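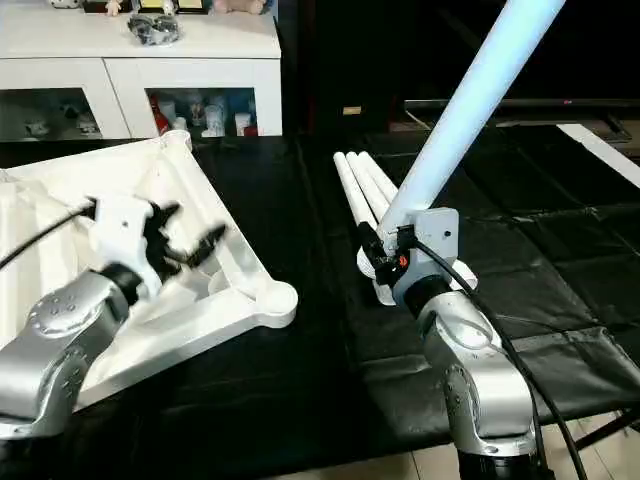 Flat-pack plastic furniture

Flat-pack plastic furniture is a class of household goods sold as a bundle of molded parts and tubes, to be put together by the buyer at home. It covers light shelving, shoe racks, laundry stands, plant stands and children's tables. It is cheap, easy to carry up a staircase, and widely regarded as temporary by people who then keep it for years.

Parts

Most designs rely on two kinds of part. The first is the molded panel or frame, which gives the piece its shape. To save material these are seldom solid. Ribs along the edges and struts across the middle carry the load, and the spaces between them are left open, where they collect dust. Triangular frames are common at the ends of racks and under shelves, a triangle being hard to push out of shape even for a determined toddler.

The second is the tube. Tubes serve as legs, rails and crossbars, and usually fit into round sockets or over round bosses molded into the frame. Makers like to supply them in two lengths that differ by just enough to matter and too little to notice. White is the usual color for both kinds of part. It goes with most rooms and makes a dropped end cap very hard to find on a pale carpet.

Assembly

Instructions generally consist of drawings without words, a practice that spares the maker the cost of translation and passes the savings on to the buyer as guesswork. Parts are laid out first, preferably on a table, and sorted by length. The end frames are joined to the lower tubes, then the upper tubes are added, and the joints are left slack until the whole piece stands square. Pressing each joint fully home at the start is the most common mistake. The second frame will then refuse to line up with anything.

Many joints are friction fits and need no tools. A rubber mallet is sometimes recommended. A shoe is sometimes used.

Makers and models

The Idasari rack, a low design with 2 end frames and 4 rails, is often cited as the standard form, and its layout has been copied freely. Grorus sells a taller version with a snap collar at each joint, which holds well and can be taken apart by anyone prepared to lose a fingernail. The Manex catalog lists 288 separate parts, many of them interchangeable and a few of them nearly so.

Care and disposal

Plastic parts can be washed with dish soap and warm water. Long exposure to sunlight turns white parts yellow and makes the sockets brittle, and a cracked socket rarely takes glue well. Leftover tubes are seldom thrown out. They are kept in a closet in case they are needed.

See also: Shoe rack; Drying rack; Spare parts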